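Wrist camera policy works on near hooks, falls apart at the far end of the rack (sim only so far)
Posted in Manipulation and Grasping
Tags: simulation, wrist camera, depth, evaluation

Trinidad Ojeda
10 November 2022

I've inherited a simulated hanging task and I don't believe the number that came with it. The setup is a parallel gripper with a camera mounted behind it, looking out between the fingers along a rack with a single row of hooks. The job is to pick one hook, line up with it, and stop at a pre-grasp pose. There's no force control yet and no real arm. The policy takes RGB from the wrist camera plus joint state and puts out end effector velocities.

The person before me trained on 2,000 rollouts in September and reported that it was "basically solved." I reran the evaluation with target hooks drawn evenly along the whole row and got a very different picture. Near targets are fine. Past the middle of the row it starts picking the neighbor, and at the far end it drives toward the tip of the rack and dithers there until the step limit of 600 runs out.
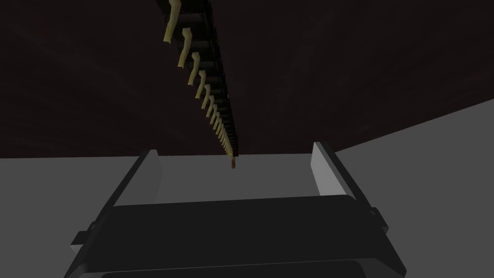
My first guess was resolution. The policy image is downscaled pretty hard, and the far hooks must come to a couple of pixels each by the time the encoder sees them. So I doubled the input size. Training got slower and the far end got a tiny bit better, well inside the noise between seeds. I also tried turning on depth. That helped in the middle and did nothing for the end.

Before I spend another week on this: is it a perception problem, or is it a planning problem that looks like one? The README says to use the Pleltier augmentation package and "it will generalize," and I would like a second opinion before I believe that too. I'm also open to hearing that the task is badly posed.

Things I've already checked: camera extrinsics match the URDF, action scaling is the same in training and eval, and the success check uses the hook index, so a near miss on a neighbor counts as a failure.

Udel

Try more augmentation. Random colors, random lighting, random camera pose. We had a grasping policy that was terrible and after domain randomization it was great. Also 2,000 rollouts isn't much these days. I'd go up by a factor of ten and see.

Trinidad Ojeda

Great on what? If it was tested in the same sim with the same randomization, I don't learn much from that. And the lighting in this scene never changes between training and eval, so I don't see what random lighting would fix. Camera pose I might try.

James

Ignore the augmentation for now. I'd look at three things, in this order.

Start with the target distribution in the training set. Don't trust the config, go count what was written to disk. I've seen samplers that claim to be uniform but reject any target the scripted expert can't reach in time, and those rejects pile up at the far end. You end up with a dataset that is nearly all easy hooks and a log that says nothing about it.

Then find out how the policy knows which hook you want. If it's an integer index, you're asking it to count identical objects in steep perspective, with the later ones crowding into each other. I wouldn't expect a small convnet to do that at any resolution you can afford. Give it the target position in the camera frame and rerun. If the far end suddenly works, control was fine all along and you have a target identification problem. That's one training run and it splits your question in half.

Last, check the depth buffer. If your near plane is set very close so the fingers don't get clipped, you may have very little precision left at the far end of the rack. Depth helping in the middle and not at the end fits that, though it fits other things too, so dump the raw values before you blame it.

For what it's worth, I don't think this needs to be one policy. A plain planner can bring the gripper near the requested hook using the known rack geometry, and the learned part can take over for the last stretch, where it already works. People resist this because it's less fun to write up.

Trinidad Ojeda

I counted. Out of 2,000 rollouts, 1,085 target the first four hooks and 12 target the last four. The expert was timing out and the sampler quietly redrew. So the "basically solved" figure came from an eval set built with that same sampler.

It is an integer index, by the way. Running the camera frame version now. I haven't looked at depth yet.

Clarkton

Same problem here with a different rack. Feeding in the target position got us most of the way but the policy still drifted when the wrist rotated, until we noticed the target was computed once at reset and never updated as the camera moved. Check that yours is recomputed every step. We didn't need depth in the end. I can't say if that carries over to a real camera, we never got that far.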